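Cleaning marble without dulling it?

Asked by Thanakorn Phetsri, 25 September 2022

We moved in January and inherited a brown marble counter. I have been wiping it with vinegar and water, as my mother did with everything she owned, including me. There are now dull spots near the sink that no amount of wiping will shift. Are they stains? Can I fix them before the landlord visits?

Audrey-Anne McIntyre
Those are etch marks. Vinegar is acid, marble is basically chalk with ambitions, and you have been slowly eating your kitchen. Stop that today. Use warm water with a drop of plain dish soap, rinse, then dry with a soft towel. Any spray sold for stone will also do if the label says pH neutral.

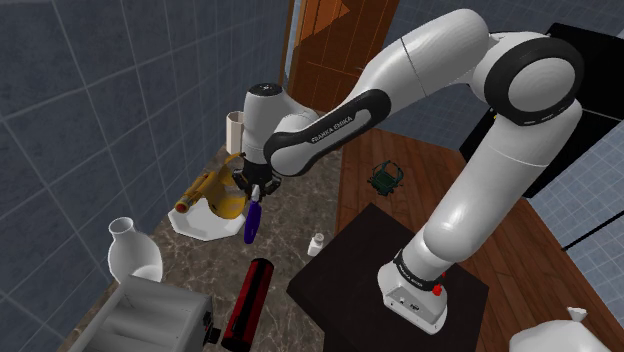

Spray bottle over a brown marble counter.

For the dull spots you want a marble polishing powder. I used one from Barta, which cost me $22 and one evening of rubbing in small circles. Try it in a corner first. If you can feel the mark with a fingernail, it's too deep for powder and you need a stone person. Mine quoted $35 a square foot and sighed a lot.

Feklow
Put a big cutting board over it. Worked for me for 19 years.

Clavico
Agree with Audrey-Anne, except I'd skip the soap on most days. It leaves a film if you're lazy about rinsing, and I am. Also, sealer won't prevent etching, whatever the guy at the store told you. I have 2 cans of it in the garage if anyone's interested.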